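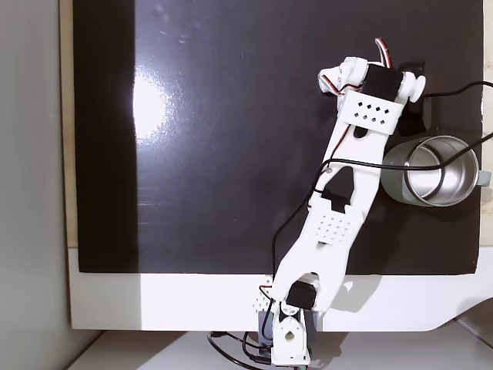 I got home from the Irneck show at Holloway Hall well after midnight and then couldn't sleep, so I started writing this in the kitchen and finished it the next morning.

For anyone who hasn't followed them, Irneck are a four-piece who put out one record, Plollance, toured it hard for two years and then stopped. There was no big breakup announcement. The website went down and the drummer started teaching. When the reunion date went up in December I bought a ticket without asking anyone if they wanted to come. It cost me $40, plus fees that I'm going to pretend I didn't see.

Doors were late. The line went down the side of the building and past the parking lot, and most of us stood there for an hour. The opener was Ingrid Tran, alone with an electric guitar and a small amp. I knew 3 of her songs going in. She played quietly and people talked through the first two, then mostly stopped talking. Her last song was new and I hope she records it the way she played it, with the long gap before the final verse.

Irneck came on at ten and went straight into the second track from the album. The sound was bad for the first couple of songs - all kick drum, hardly any voice - and then somebody fixed it. Fouad Benkirane still sings with his eyes shut and still forgets the same line in "Hargate." He laughed, the crowd sang it for him, and they went on.

They played the whole record, though out of order, and 5 songs I had never heard. Two of the new ones were slow and sat next to each other, which made the middle of the set drag. The other three were as good as anything they've done. The guitar player has switched to a twelve-string for some of the older material and I liked it more than I expected to.
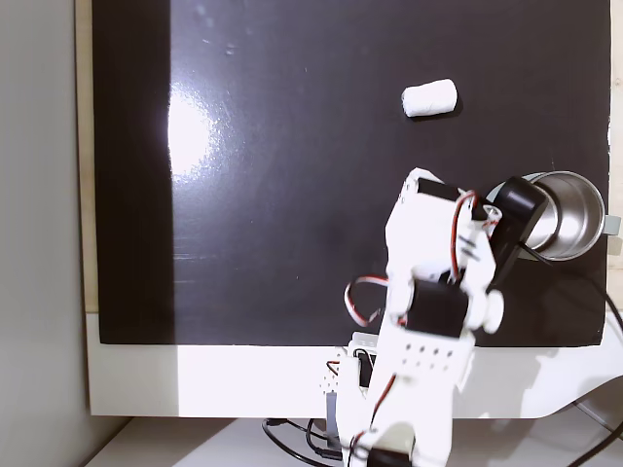
Are they going to make another album?
Benkirane said from the stage that they have songs finished and no label, and that they would rather record in the fall than keep touring. He didn't give a date.

The merch table had shirts, a poster and a run of 100 signed copies of the record on clear vinyl. Those were gone before the opener finished. I bought a poster and carried it home on the train rolled up inside my jacket, so it has a crease across the bottom now.

I'd go again. If they add a second night I would stand on the left side, near the exit, where my friend said you could hear the vocals from the start.

Comments

marlowe_b: I was on the left and yes, vocals were fine. The two slow songs lost me too.

Dee: Did they play "Hargate" before or after the encore break? My brother and I are arguing over it.

Reply to Dee: Before. The encore was two of the new ones and then the opening track.

tapehead: Still mad about the clear vinyl.

Last updated 23 July 2025

Contact | Copyright, all rights reserved | Back to top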